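La lettre de Jendumar, numéro de mars

Descendre au boulot : mes six premiers mois sans voiture

Bon, je vous l'avais promis dans la dernière lettre et plusieurs d'entre vous m'ont relancée (gentiment, merci !), alors voilà le bilan. Depuis octobre je n'ai plus de voiture. Je l'ai vendue un matin, j'ai rendu les clés, je suis rentrée à pied et j'ai passé la soirée à me demander si je n'avais pas fait une énorme bêtise. Six mois plus tard je me pose encore la question, mais seulement quand il pleut à l'horizontale.

Je replante le décor pour les nouveaux abonnés. J'habite le quartier de Sekard, tout en haut, et l'atelier où je travaille est en bas, du côté du canal. Entre les deux, une côte. Une vraie, avec des marches sur la fin pour les piétons et un lacet pour tous les autres. Le matin c'est un bonheur, on se laisse aller, on arrive les joues roses et presque en avance. Le soir, c'est une autre histoire.

J'ai commencé par le bus. La ligne passe devant chez moi et s'arrête à deux rues de l'atelier, sur le papier c'est parfait. En vrai, elle passe toutes les 35 minutes, et si on rate celui de 7 h 50 on arrive après tout le monde, avec la tête de quelqu'un qui a couru pour rien. J'ai quand même fini par l'aimer, ce bus. J'y ai lu trois romans entiers cet hiver, moi qui n'en finissais plus un seul depuis des années. Et le chauffeur du soir met de la musique, très bas, des vieilles chansons italiennes, je descends toujours en fredonnant quelque chose que je ne connais pas.

Ensuite il y a eu le vélo. J'en ai acheté un d'occasion à la bourse de Holanda, 200 euros, bleu pétrole, porte-bagages compris, et j'étais fière comme tout. Le vendeur m'avait prévenue que le dérailleur « accrochait un peu ». Il accrochait beaucoup ! J'ai déraillé dans le lacet, en plein mois de novembre, à la nuit tombée, et j'ai remis la chaîne avec des gants en laine que j'ai dû jeter ensuite. Depuis je l'ai fait régler, j'ai changé les patins et j'ai ajouté un éclairage digne de ce nom. Si vous achetez un vélo d'occasion, gardez une petite somme de côté pour tout ça, je vous assure qu'elle partira.

Et puis, je ne sais pas trop comment, je me suis mise à regarder ceux qui font le trajet autrement. Les trottinettes, évidemment, il y en a partout. Les gens à pied, avec leurs bâtons de marche (si, si, dans la côte de Sekard). Et les planches ! Je croyais que c'était réservé aux ados du parking, mais j'en croise maintenant sous le bras de gens de mon âge, en manteau, qui montent tranquillement dans le bus avec. Pour le plat du bord du canal, ça se défend très bien.

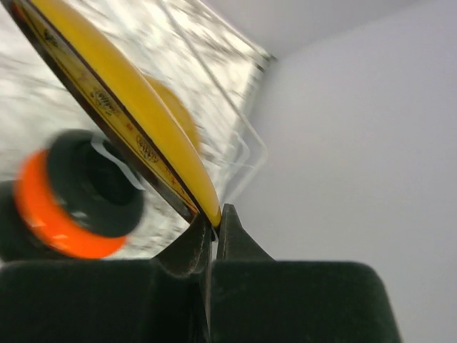 Jaune brillant, la planche de skate se remarque de loin.

J'ai essayé, bien sûr. Une amie m'a tenu la main sur l'esplanade pendant que je poussais du pied avec une raideur de portemanteau. J'ai fait quelques mètres, j'ai crié, j'ai ri, je suis descendue. Verdict : pas pour la côte, pas pour moi, pas cette année. Mais j'ai compris le plaisir de la chose, cette impression que le sol se met à vous rendre service. Je garde l'idée pour l'été.

Parlons d'argent, c'est la question qui revient le plus dans vos messages. J'ai tenu un petit carnet de dépenses (mal, avec des trous). Entre l'abonnement de bus, le vélo, les réparations, deux taxis un soir de verglas et une location de voiture pour aller voir ma mère à Grarkbridge, j'arrive à 391 euros de moins que l'hiver précédent. Je pensais économiser plus, je vous l'avoue. La location m'a fait mal, j'avais réservé au dernier moment, comme une débutante. La prochaine fois je prends le train et je me fais chercher à la gare.

Il y a ce qui ne rentre pas dans le carnet, aussi. Je dors mieux. Je connais enfin la boulangerie du bas de la côte, qui fait une brioche à la fleur d'oranger dont je passais à cent mètres tous les jours sans le savoir. Je dis bonjour à des gens dont j'ignore le prénom. En revanche, les grosses courses sont devenues un casse-tête : la litière du chat, les packs de lait, la terre pour les jardinières... J'ai essayé le caddie à roulettes dans les marches. Une fois. Maintenant je me fais livrer le lourd et je prends le reste au fur et à mesure, ce qui m'oblige à réfléchir à ce que je vais manger. J'y arrive un jour sur deux.

Ce qui me manque le plus, c'est le dimanche. Partir sur un coup de tête, s'arrêter au bord d'une route parce que la lumière est belle, rentrer tard. Le car de Holanda ne fait pas de coups de tête, son dernier départ est à 18 h 10 et il ne vous attend pas (je l'ai vérifié, hélas).

Est-ce que je continue ? Oui, au moins jusqu'à l'automne. J'aimerais tester un vélo à assistance pour le retour du soir, et je suis preneuse de vos avis, surtout si vous avez une bonne grosse montée chez vous. Dites-moi aussi comment vous transportez vos courses, vos enfants, vos plantes, je suis curieuse de tout. Il suffit de répondre à cette lettre, je lis tout, même si je mets parfois deux semaines à répondre.

Le mois prochain, on parle jardinières et semis sur rebord de fenêtre. D'ici là, gonflez vos pneus !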